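Chapter 6
What Clothes Cost

Every wardrobe is a small museum of bad forecasts. We buy for the person we expect to be by November, and that person rarely turns up.

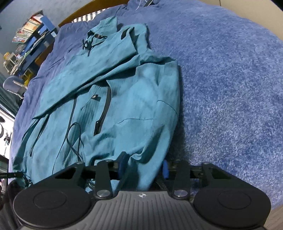 Economists call the price on the label the easy part. Yara Jaber paid 62 pounds for a coat in Flestton and wore it 2 times, so each outing cost her more than lunch. Her old jumper, at 25 pounds, has long since stopped costing her anything but dignity. This chapter asks why she still calls the coat a bargain.

Related chapters
Renting and Owning
The Sale at Azar
Why We Keep Receipts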